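Magazine > Family Life > Features
November
By Sylvain Lefèvre
151 shares | 10 comments

The town that borrows its toys

When we moved to Skestarbridge, my daughter was two years old and all her toys were in a container that had gone to the wrong port. For seven weeks she played with saucepans, a torch and the box of the torch. She was quite content. It was my wife and I who suffered, especially in the long hour before supper, and it was a neighbour who saw our faces and told us to go to the toy library.

I did not understand her. In the town where I grew up there was a library and there were toys, but one did not meet the other. I thought perhaps it was an English expression. The neighbour wrote the address on the back of my hand with a pen, and on the same afternoon I walked down to Jarman Street with the pushchair and found a former shoe shop with its shelves still on the walls, and on every shelf, where the shoe boxes used to be, something to play with.

That was four years ago. We still go, although the container has long arrived and our house is as full as any other house. In this time I have become interested in the question of what it means for a child to play with a thing and then to give it back.

A van and a rug

The Skestarbridge toy library was started by Gwenllian Harries, who was then a childminder with five children in her care and one cupboard. She had noticed that the children were tired of the cupboard long before the toys were tired of the children. She knew another childminder in Ganovbridge who had the same problem with a different cupboard. For one winter the two women met every fortnight in a car park halfway and changed everything over, boot to boot, in any weather.

"Both lots thought it was their birthday," she told me. "The same farm had been sitting there since spring and they wouldn't look at it. In Ganovbridge they fought over it."

Other parents asked if they could join, and the car boots were not big enough. There followed a van, which belonged to her brother-in-law and smelled of paint, and a big rug, which was put down in whichever hall would have them. People came, sat on the rug, drank tea and left with a toy under the arm. The loans were written in an exercise book. I have seen the book. The early pages are full of entries such as "Garage, one ramp missing, went to the twins" and "Drum. Sorry."

Today there are 2,500 toys on the list, and a family pays £10 for the year. For this it may have four things at home at one time and keep them three weeks. Nothing is charged for a broken toy if it was broken by playing. For a toy that has been left in the rain there is a small fine, and the money goes in a tin shaped like a hippopotamus.

What goes out and what stays

I had expected that the most borrowed toys would be the most expensive ones. It is partly so. There is a wooden kitchen that has a waiting list as long as a doctor's, and parents like to try a balance bike before they spend money on one. But the rest of the list surprised me. A plain set of wooden trains goes out the day it comes in. A marble run with a crack in its top funnel has been borrowed by the same boy so many times that Gwenllian once offered it to him for good. He refused. He said he liked to choose it.

The toys that speak do less well. They are taken with enthusiasm in the first week of the school holidays and they come back early, often with the batteries removed. One father returned a singing telephone before closing time on the same day.

Wyn Pritchard taught small children for thirty years before he retired to a house behind the library, and he comes in most mornings to mend things. I asked him what makes a good toy. He was gluing the ear of a horse and did not hurry to answer.

"You want it to be a bit unfinished," he said at last. "If it does everything by itself, the child has got nothing to do. He's just the audience."

He then told me, at some length, about glue. I now know that white glue is good for ears and useless for wheels, that a wheel wants a new axle cut from a knitting needle, and that you should never lend a jigsaw to a house with a young dog. The jigsaws are in fact the sadness of any toy library. Wyn keeps a shoebox of pieces that belong to no puzzle, and he cannot bring himself to throw it out.

The giving back

Many parents worry before the first return. I worried also. My daughter had borrowed a cloth rabbit's house with a door that fastened with a button, and she slept next to it for three weeks. On the morning it had to go back I prepared a speech. She carried it in herself, put it on the counter, and asked if the next child knew about the button.

It is not always so easy. I have seen a boy lie on the floor of the shop and hold a fire engine to his chest with both arms and both legs, while his grandmother looked at the ceiling. Bleddyn Jenkins, a father of three who lives in the flats above the old dairy, has his own method. The toy must be told goodbye the night before, at bath time, when everybody is soft. In the morning it is already in the bag by the door.

"My eldest used to write them letters," he said. "We'd find them afterwards, folded up in the lorry. I think some other kids wrote back."

He told me that the library changed the way his children behave in a shop. They pick up a box, study it on all sides, and say that they will see if Gwenllian can get one. He admits that this does not work with sweets.

I do not want to make it sound like a school of virtue. My own daughter has a shelf of things at home which she would not lend to anybody, and she is right. A bear is not a library book. What I have come to believe is only that there are two kinds of toys, those you keep and those you visit, and that a child sees the difference faster than we do.

The trouble with small parts

Any parent can guess what the hard work is. It is not the lending. It is the checking, when a bag comes home and somebody must find out if everything is in it.

For some toys the card is short. "Tractor, trailer, 1 sheep." For others it is terrible. The largest construction set in the collection has 538 parts, and it was Hywel Gittins, who looks after the returns counter, who insisted that every one should be on the card. After two months he changed his mind. The set is now weighed on a kitchen scale, and if the weight is near enough, it goes back on the shelf.

He has opinions about bricks. The small ones he would gladly ban. The big ones, made for small hands, he loves: they do not go up the vacuum cleaner, they can be washed in a sink, and a child of two and a child of six can build with them together without a war. He also likes that they invite sorting. He says that when the bag is emptied on a table, with a few open boxes next to it, the children of the next family in the queue often begin to put them away before anybody has asked. Some sort by colour. Some put only yellow in, and leave the rest. One girl sorted by what she called "kind ones and not kind ones", and Hywel swears that after a while he could tell which were which.

At home I have copied this idea. The big basket we had before was a bad invention, for the reason that everything in it sinks. A row of shallow boxes is much better. We do not have labels. My daughter changes the rules every week and it is my task to guess them.

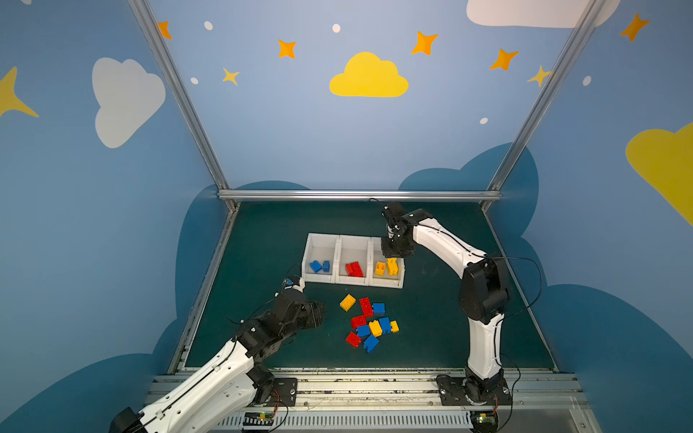

Toy bricks, with a row of three white compartments for sorting.

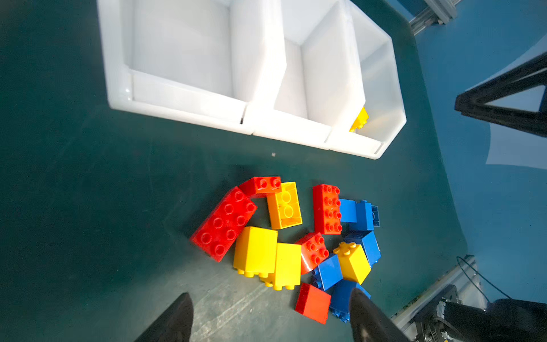 If you would like to start one

I asked Gwenllian what she would say to a reader whose town has no toy library. She said to begin with a rug. A room can be found later. In her experience people spend a year looking for the right building, and by that time the children for whom they wanted it have started school.

After the rug, the second thing is a rule about gifts. When the word goes round that you accept toys, you will receive everything that was in every loft. Skestarbridge takes gifts only in the first week of the month, clean, and with the parts in a bag. Even so there are mornings when something is standing on the step. Last winter it was a rocking horse in a bin liner with the head out. Nomis, the hardware shop across the road, gave the bolts for it, and it has been out on loan without a pause since Easter.

Soft toys are not lent, for reasons of washing and also for reasons of the heart. Slime is not accepted in any condition. Books are sent up the hill to the other library, where they have their own troubles.

The last advice is about opening hours. In the beginning they opened in the morning, when it suited the grown-ups who ran it. Hardly any fathers came, and few of the parents who had a job. Now the door is also open from five until half past six, and this has become the busiest time. I am usually there myself, on the way home, with a bag in which I hope there is one sheep.

The toy library is at the lower end of Jarman Street, Skestarbridge, on the same side as the post office. Pushchairs can be left inside the door.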